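Sorting yarn scraps by color or by weight?
Crafts and Fiber > Stash Talk

purlgirl_ohio wrote:
Okay, settle something for me. I have been knitting since high school and my leftover yarn has finally taken over the spare room. My sister says sort by color, end of story. I say sort by weight, because what good is a pretty pile of blues if half is sock yarn and half is super bulky?? How do you all do it?

mossstitch62 wrote:
Color. I pick a project by color first and worry about gauge later. Yes, I have ripped out a lot of hats.

dgatchalian wrote:
Weight, all the way. I learned on a blanket that used up 1220 yards of odds and ends, and the one corner where I snuck in some worsted with the DK still puckers. I love that blanket but that corner bugs me every single time I fold it.

I'm a fan of open baskets too. Lids are where yarn goes to be forgotten (and where moths throw parties). 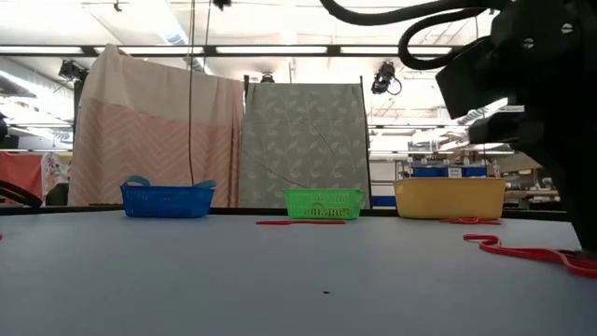

471 words in this thread · 2 min read

Blue, green and yellow would do me fine for fingering, DK and worsted. Mesh sides let you peek in, but solid walls are better for anything fuzzy, mohair grabs onto every little hole.

– Dexter Gatchalian

purlgirl_ohio wrote:
Ha, my sister just read that over my shoulder and said "so you ARE sorting by color." She is not helping.

tangledtess wrote:
Gotta disagree on open baskets. I had moths in February and lost a whole sweater's worth of Wirnometti merino. It all lives in zip bags now, and I don't care how ugly it looks!

dgatchalian wrote:
Ouch, sorry Tess. I do bag the pure wool. Acrylic and cotton can sit out as far as I'm concerned, moths don't want it.

mossstitch62 wrote:
They don't want CLEAN acrylic. My Torar blend got nibbled and that's only a little bit wool. I'd still take open baskets over bags though, bags make me feel like I'm storing evidence.

tangledtess wrote:
Store what you want, I'm just saying I cried over that merino.

purlgirl_ohio wrote:
Okay so weight first, then wool in bags, then color inside each basket if I have the energy? What about the tiny bits, like under a yard? I've got a jar of them and I can't throw them out. Some came from my grandma's stash, she had a pattern book from 1962 and the yarn is probably just as old.

mossstitch62 wrote:
Keep grandma's! Pom-poms or stuffing for the rest. Wind the good ones on a little card and write the fiber on it if you know it.

dgatchalian wrote:
Seconding the cards. I'd freeze the old wool in a bag for a few days before it goes near anything else.

purlgirl_ohio wrote:
Going to clear out the freezer tonight. There's a lasagna in there that needs to go anyway.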